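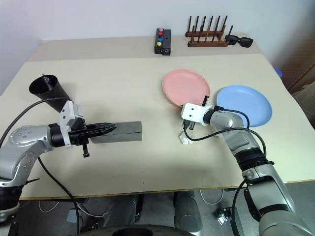

14th May

The condensate line on my air handler backed up again last week, so I spent an evening finding out why. The unit is a Stinido, installed by the previous owner, and it hangs in a closet off the hallway. The drain leaves the primary pan through 3/4 inch PVC, runs across the closet ceiling, turns down inside the wall and comes out beside the driveway. Total run is 288 inches. I measured it with string because the tape would not go past the second elbow.

The rule I was taught is a minimum drop of 1/8 inch per foot. For 24 feet that is 3 inches. The line does drop more than 3 inches overall, but nearly all of it is in the vertical section. The horizontal part had one strap missing and had sagged between the two that were left – enough to hold standing water and grow the usual slime. I had cleared that slime twice with a shop vac and blamed the trap both times. 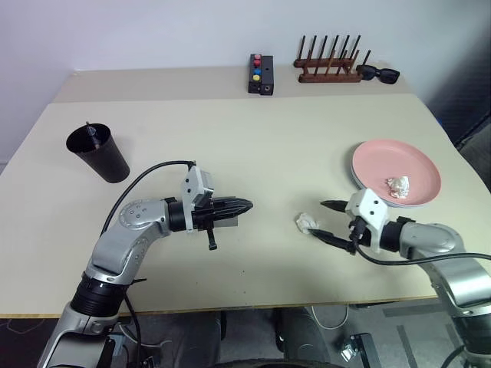 Testing a drain takes very little equipment. Switch the system off at the breaker, take off the access panel, and pour water slowly into the primary pan while watching the outlet. I do this in measured amounts of 400 milliliters. Any cup will do the pouring, and a plain plastic one like the black one on the left side of the table is fine, without the straw or stick poking out of it. Before the repair, the first pour took 85 seconds to show at the outlet. After I added two straps and reset the slope, it took 30. I ran it three times with the trap full and the results matched to within a second or two.

I also looked at the trap itself. The air handler pulls air through the coil, so the pan sits under negative pressure, and a trap that is too shallow lets air get sucked back up the line. Water then stays in the pan until the blower stops. 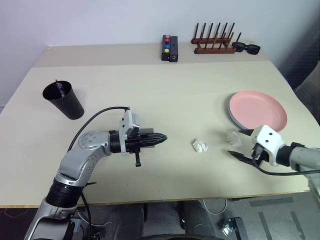 Mine had the right depth on paper, but it had been glued at an angle, and that cost part of the water seal. I cut it out and put in a clear one from Pidum with a cleanout cap on each side. The caps are hand tight. The vent goes after the trap, on the downstream side, and should be left open. A vent on the pan side defeats the trap.

The last item was the float switch. It is a Camacho, wired in series with the thermostat's 24 volt supply. I lifted the float by hand and the unit stopped, then lowered it and the unit started again after the usual delay. The secondary pan was clean apart from a rust ring.
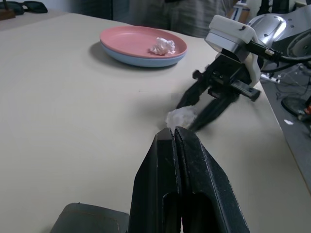

One reader in Istance wrote that lifting the float by hand only proves the switch and the wiring, and that the proper test is to plug the drain and fill the pan until the float trips. I agree with that. A float can hang up on scale or on the side of its housing and still move freely under a finger. I will plug the line at the cleanout and do it with water in June, when the system is running most of the day, and add the trip level to this post.

Parts used: two straps, one trap, two couplings, primer and cement.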